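Rooms for Relatives, Fallham and Flalstead
Second progress report to the fund

Prepared by Valbona Golob, project coordinator

Dear members of the grants team,

I am sending you the second report on the rooms for relatives. The first one covered mostly the building permissions and the search for staff, and you wrote to us afterwards that you would like to read more about the guests and less about the permissions. I have tried to follow this wish, but there is again a part about the boiler, for which I ask your patience.

The guests

As you know, we offer a simple bedroom to people who have a family member in the regional hospital and who live too far away to go home each evening. We have two houses, the larger one in Fallham near the hospital, and the smaller one in Flalstead, which is reached by the bus. Together there are 12 bedrooms.

In this period we gave 1,778 guest nights. In the period before it was 1,043. The increase looks very strong, and I want to be careful with it, because in the earlier period the Flalstead house was open only for the final part. If we look at Fallham alone, the increase is still clear but smaller. Erhan Akgül, who does our bookings, has prepared a table by month, and it is in the annex. February was the fullest month in both houses.

The length of the stay has changed also. At the start we expected that most guests would need the room for the weekend. In reality many of them come for a much longer time, mainly the parents of newborn children and the husbands or wives of people who had a stroke. A guest who stays for a long time has different needs. She wants to cook, to wash her clothes, to receive letters, and sometimes to be left alone. A guest for one night wants a key and a towel. Our house rules were written for the second kind of guest, and we have now rewritten them. The new rules fit on one page. They allow visitors in the kitchen until nine in the evening, and they allow a guest to keep the same room when the stay is extended, if no new guest was already promised this room.

We receive the guests by three ways: from the social work office of the hospital, from the family doctors, and directly by telephone. The direct calls have grown the most. This is good for us but it makes the planning difficult, because the caller often stands in the hospital corridor and needs the bed for the same night. We now keep one room in Fallham free until six in the evening for such calls. On most evenings it was taken. When it was not taken we lost the income from it, and I think this loss is acceptable. I would like to hear if you see it in another way.

Payment

The guests pay what they can, with a suggested amount per night. We did not change the suggested amount. Zdenka Petkov has looked through the receipts and she reports that most of the guests pay the full suggestion, and a smaller part pays nothing. Only few pay something between. She believes that the people who cannot pay the full sum feel ashamed to pay a part of it, and so they ask for the free stay or they do not come back. We have therefore changed the envelope. Formerly the suggested amount was printed in large numbers on the front. Now it is inside, together with a sentence saying that any amount is received with thanks. It is too early to say what is the effect of this change.

Heating and hot water in Fallham

The boiler in the Fallham house failed again, this time in the coldest part of the winter. The repair company came on the next morning and replaced the pump, but the guests had no hot water in the evening and had to use electric heaters during the night. We did not ask any payment from them for that night. The engineer told us that the boiler will serve for a further winter if it is cleaned in the autumn. We asked for offers for a new one, and two have arrived. The difference between them is large, and Vasilis Janevski is trying to understand why. It seems that the cheaper offer does not contain the removal of the old boiler and the work on the chimney.

We do not ask you for additional money for this. I mention it so that you are not surprised if the reserve line in the next budget becomes smaller.

The kitchen in Flalstead

The kitchen was finished later than we planned. The cabinets were delivered with wrong doors and had to go back. During this time the guests in Flalstead used a small cooker in the hall, and for this we had two written complaints, both polite and both correct. The kitchen is now complete. It has a shelf for each bedroom in the refrigerator, with a label, and since the labels exist there are fewer misunderstandings about food. The long table came from a school in Bragança that was changing its furniture, by help of a former guest who drives a truck on this route. We paid only for the fuel.

The bedrooms

From the questionnaires we learned that the guests care much about quiet and about darkness, and much less about the decoration. Several people wrote that they came back from the intensive care late at night and slept in the daytime. We have put thicker curtains in the rooms that look to the street, and we moved the cleaning of the corridors to the early afternoon. The washing machine in Fallham is not used anymore after ten in the evening.

The bed linen was another subject. We had bought white sets at the beginning because they can be washed hot, but many guests said that the white sheets make them think of the hospital. Zdenka Dervishi proposed to buy patterned ones for replacement when the white ones wear out, and this is what we do now. The cost for one set is nearly the same. The laundry, Clirov, confirmed that they can wash them at the same temperature, if we accept that the colors will become paler with time. 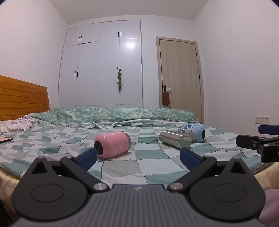 We also changed the mattresses in the rooms that were furnished first. The old ones were a gift and they were too soft, especially for the older guests, who had difficulty to stand up from them. The new mattresses are firmer and have a cover that can be removed. They took a larger part of the furnishing budget than was foreseen, and in exchange we postponed the new wardrobes. The hooks on the wall are enough for a short stay. For a long stay they are not enough, so the guests who stay long get first the rooms where a wardrobe already stands.

One request we could not fulfill. Several families asked for a room with a door wide enough for a wheelchair. In Fallham the walls of the ground floor carry the weight of the house and cannot be opened easily. In Flalstead it would be possible in the room beside the kitchen. I have asked a builder to come and measure, and I will include his answer in the next report.

Staff

Zdenka Dervishi has increased her hours and is now in charge of both houses in the mornings. The night telephone is still shared between her, Erhan and me. This works, but it is tiring, and in the very full weeks it was too much. We would like to discuss with you if a part of the training line, which we did not use completely, may be moved to pay a person for the night telephone on weekends. The sum is shown in the annex under line 2.

The training on talking with people in grief took place at the hospital, with the chaplain and a nurse from the children's ward. It was shorter than we had hoped for. Erhan wrote down the main points and we read them together again later. The advice which was the most useful to me was to not fill the silence at the front desk. I am a person who likes to explain the heating and the bus times, and I now wait until the guest asks.

What comes next

Before the summer we plan to paint the stairs in Fallham, to have a decision about the boiler, and to receive the measurements for the room in Flalstead. The agreement with the hospital ends in the autumn and we have started to talk about its extension. The hospital would like that we inform them each morning about the free rooms. We can do this by email without extra cost.

The annex contains the monthly table, the budget with the proposed change, and the new house rules. The receipts are in our office and can be seen there at any time, or I can send copies if you prefer it.

With kind regards,
Valbona Golob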